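Course notes, Laboratory Methods in Robot Learning, unit 6
Notes prepared by Maite Esteban, revised 2019-08-28

These notes cover the bimanual cell used in the practical and the method for training a policy on it from demonstrations. Read them before the first session. Derivations are in the reader and are not repeated.

## 6.1 The cell and the task family

The cell has two arms bolted to a common rail along the front edge of the work surface, with patterned walls on three sides. The pattern gives the fixed camera plenty of visual texture behind the arms, but it also gives a policy something to overfit to. We return to this in 6.4.

The task family is called Kolter in the code. Every task in it involves small pill containers on the marble surface: moving one, grouping several, or bringing two side by side. Containers differ in shape, colour and transparency. The toaster is a distractor and is never a target.
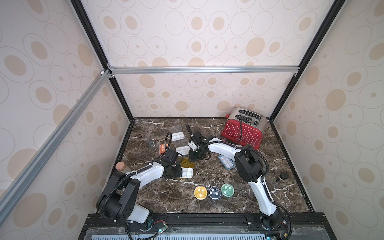
## 6.2 Collecting demonstrations

Demonstrations are recorded by teleoperation, one operator driving both arms. An episode is a sequence of observation and action pairs. The observation holds the joint positions of both arms, the fixed view and the two wrist views. The action is the commanded joint position at the next step, plus one gripper value per arm.

The set used in this unit, Lidetti, contains 3,569 episodes. Of these, 1,000 are held out and must not be used for choosing hyperparameters. The split is made by starting layout. If two episodes share a layout, they go on the same side of the split - otherwise the held-out error mostly measures memory.

Layouts are varied on purpose. Some have the containers spread over the surface with lids standing open, and an open clear lid is a hard case. It changes the outline of the object, offers the gripper a second edge to close on, and is only faintly visible against the dark marble from some angles.

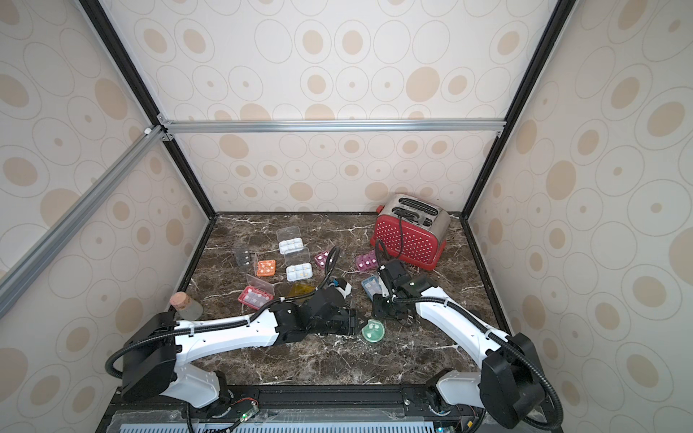
Operators are asked to keep a steady pace and to avoid long pauses. A pause is recorded as a run of near-identical observations with near-zero actions, and a policy trained on many of these tends to stop in the same places. Pauses longer than 17 steps are trimmed before training. Olesia Demchenko's script does this and writes a log of what it removed. Keep the log with your results.

## 6.3 Observations and the action chunk

The policy predicts a chunk of future actions from one observation. With chunk length k, the network is queried every k steps, or at every step if overlapping predictions are averaged. A larger k reduces compounding error but makes the arm slower to react when an object shifts. Start with the value in the configuration file and change one thing at a time.

The wrist views matter most in the last few centimetres of an approach. The fixed view shows which container is meant, but the fingertips are often hidden behind an arm or a lid. From the wrist, the fingers and the near edge of the container appear together, and printed text or pills seen through a lid give local features for alignment.

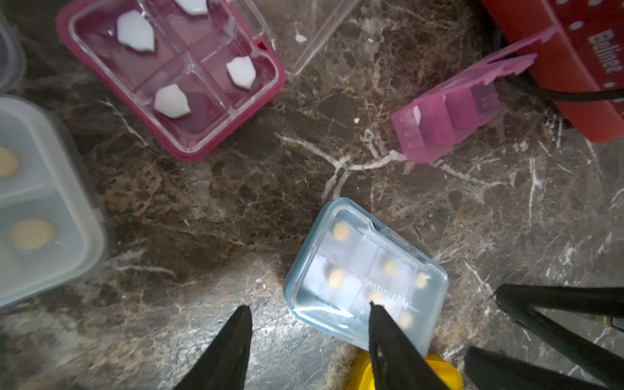

Removing the wrist views is the first ablation in the practical. Report grasp failures separately from selection failures. A selection failure is a reach towards the wrong container. A grasp failure is a reach to the right one without a secure hold. If the two are added together, the effect of the wrist views is hard to read.

## 6.4 Evaluation

Each trained policy is run on layouts from the held-out side. The grouping task asks for containers set out in loose rows near the centre, within reach of both arms. This is where arm coordination is tested - the forearm of one arm can pass over containers the other arm needs, and the two grippers may work close together.
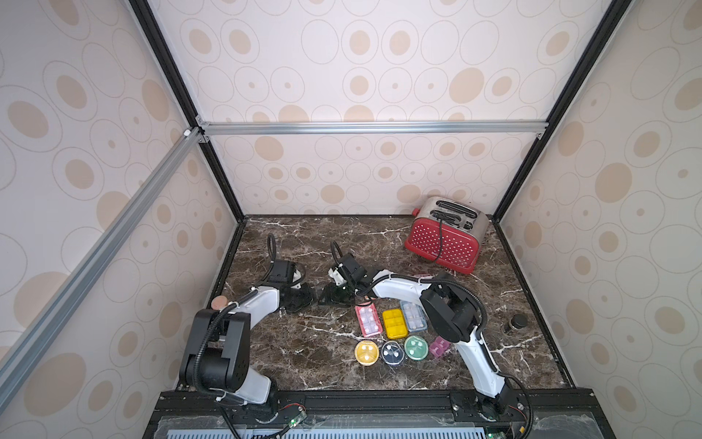
Scoring is by stage: reach, grasp, transport, release. A stage counts only if all the earlier ones were completed. Two people score each run independently from the recording, and disagreements are listed in the report without being resolved by averaging.

To check for dependence on the background, repeat the offline evaluation with the wall regions masked in the fixed view. A large rise in action error suggests that the policy is using the wall pattern to locate the arms. Sumathi Panicker saw this with the small encoder in last November's runs, and random cropping during training reduced it.

## 6.5 To hand in

- Held-out action error, with and without the wrist views
- Stage scores for the grouping task, one row per run
- The trimming log
- One paragraph on a failure you can explain and one on a failure you can't

Questions about the cell go to Marcelino Sarmiento, questions about marking to me.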